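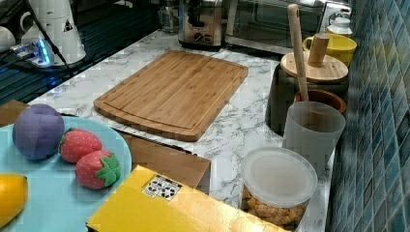
A reader of our first draft wanted to know why anyone would pay for a kitchen task service when a class could write its own task list in an afternoon. We tried to keep that question in mind through the whole report.

Projects > Pimdale > Automation > Service Review: Nundenine

6 min read

13 March 2024

1. What we reviewed

Nundenine is a subscription service from Skundeck for groups that already have a robot arm. It does not include any hardware. You get a task library, recording software, a grading page, and a model that is retrained on whatever you upload. Our group in the Gulyás course at Pimdale had access to the kitchen section only, which covers toasters, dishes, small food items and counter layout.

We started in July with the recording software and added the grading page later. By the end we had uploaded 1,922 recordings. Most of them are short. A good number are bad takes that we kept, as the manual asks for failures as well as successes.

2. Setup

The kitchen section asks for a real counter with ordinary things left on it. We used toy fruit for the plate tasks. Toy pieces can be squeezed a lot without making a mess, and the fabric plum in particular is forgiving. A bamboo cutting board with a juice groove served as the open work area in several tasks. Some of the metal surfaces reflected a lot of light, and we come back to this in section 4.

Calibration took us most of one session. The instructions are written for a counter that is clear at the back, and ours had appliances along it. We skipped two of the suggested reference points and used points on the cutting board instead. The software accepted them with a warning.

3. Tests

We picked two tasks from the library and gave each one 17 graded attempts with the final version of the model.

Fruit to plate. The arm picks up one toy fruit from the board and puts it on the plate. 13 attempts passed. The failures were nearly all strawberries, which are small and roll when one finger touches first.

Bread to toaster. The arm lowers a slice of bread into a named slot. 11 attempts passed. An attempt failed if the slice leaned on the rim, went in at an angle and jammed, or went into the wrong slot. The toaster was unplugged for all graded attempts, and we did not test the lever.
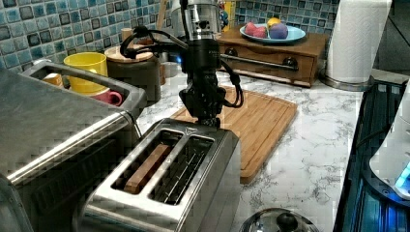
Skundeck's support desk wrote back that a slice sitting low in the slot should be graded as a pass even if the fingers touch the metal on the way down. We had been failing those attempts. We regraded them, and the number above uses their rule. We think the rule should be in the manual – it is not in the version we were given.

4. What worked and what did not

The task library is the strongest part. Each task has a start state, an end state and a list of allowed changes, so two people grading the same recording mostly agreed.

The recording software was fine for short takes. On longer ones the preview fell behind, and we had to stop and start again.

Slots were harder than we expected. The gripper comes down from above and its own fingers cover part of the opening, so the operator is guessing during the last bit of travel. Reflections off the brushed steel did not help. We moved a lamp twice and saw no clear change in the results, but we did not test this properly.

Cables need attention too. Ours loop out on both sides of the arm, and the Nundenine checklist says nothing about slack. We added our own line to it: check the cables before every take.

Retraining was slow at busy times. Once we waited overnight for a model and then found that half the uploads had been filed under the wrong task name. The mistake was ours, but the upload page lets you do it without asking.

5. Cost and advice for next year's group

We used the student plan. It limits how many models you can keep, so delete old ones early or you will lose a day at the end. Name recordings by task and slot from the start.

We would use the service again for plate tasks. For the toaster we would want a second camera angle first, looking along the slots from the side. The plan allows an extra camera. We did not have a mount for it in time, and the part drawing is in the shared folder under "side bracket".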